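Low light, long evenings: a conversation about amber lamps at home

The lighting designer behind the Trolside apartments works from a desk with a single lamp on it. She asked not to be named, as the residents are still her clients, but was willing to talk at length about color temperature, dimmers and why most living rooms are lit badly after dark.

Trolside is a block of 34 units in Husovine. Each was handed over with the same ceiling fitting, a cool white panel controlled by one switch at the door. "It is an office light," she says. "It puts the same level on the floor, the sofa and the wall. You can read a contract anywhere in the room, and you don't want to sit in any of it."

Her proposal was to leave the panel in place for cleaning and to add a second circuit of warm lamps for evening use.

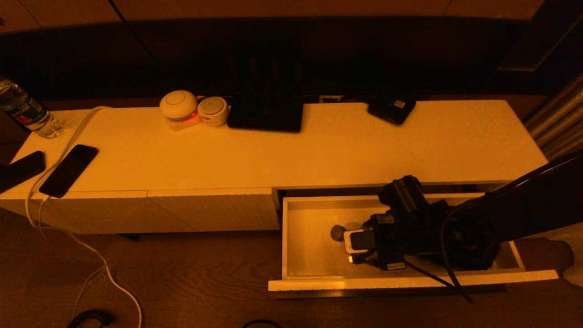
Evening circuit on, pale furniture against a dark wall.

The technical part of the work is modest. Color temperature is measured in kelvin, and lower numbers look more orange. Candlelight sits near the bottom of the scale and an overcast sky well up it. A standard warm bulb falls between the two, and most people stop there. She goes lower.

"People ask for warm, then they buy a bulb marked warm, and it is still too bright," she says. "Color is only part of it. An orange lamp at full output is unpleasant. The level has to come down with the color."

For the evening circuit she specified the Tendus dimmer, which lowers both together, and the Pan, a small shaded lamp that goes on the floor or a shelf. The output of each lamp is 325 lumens. She put 4 in the larger units and 2 in the smaller ones, all below eye level when seated.

The trade-offs are real and she lists them without much prompting. Color rendering suffers. Navy and black socks become the same sock. White paint turns yellow, which some residents disliked enough to ask for a repaint before they understood that the wall had not changed. Dark walls lose their detail almost entirely.

"I tell them to choose paint at night, under the lamps they will use," she says. "They choose it at noon in a shop."
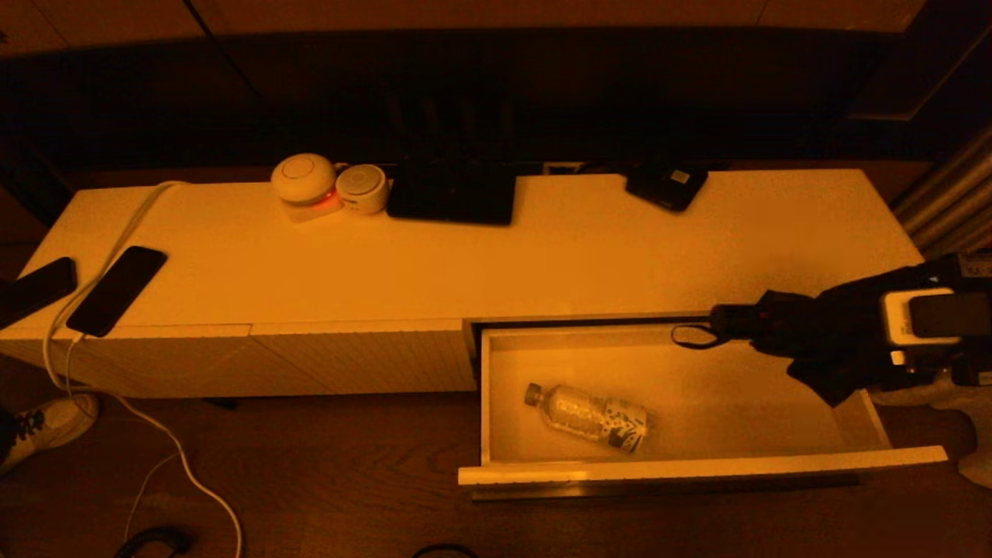 Husovine, February 27, 2022

Flicker was the other problem. The first dimmers were set too low, and at the bottom of their travel the lamps pulsed. The fix was a minimum level set at the dimmer, a few turns of a screw, repeated in every unit. She did it herself over the course of a week and still sounds annoyed — the setting is in the manual, on a page the installers had not opened.

She is skeptical of the health claims made for amber light. Dimmer evenings may help some people settle, she says, but she won't put it in a specification. What she can specify is glare, level and position. A lamp behind a screen is better than a lamp beside it, and a bare bulb in view is wrong at any color. 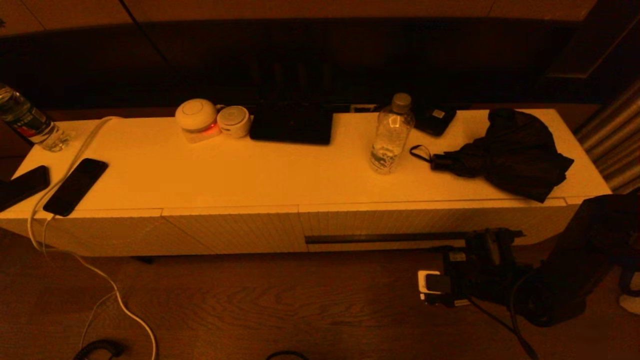 One resident wrote to say that the evening circuit is fine for talking and useless for sewing, and that she now switches the ceiling panel back on after dinner and resents it. The designer had read the letter and agreed with it. "That unit needs a task lamp," she says. "One neutral white lamp, aimed at the hands, with its own switch. I should have allowed for it."

A revised scheme with an extra outlet beside the main chair is due in May. The ceiling panels will stay.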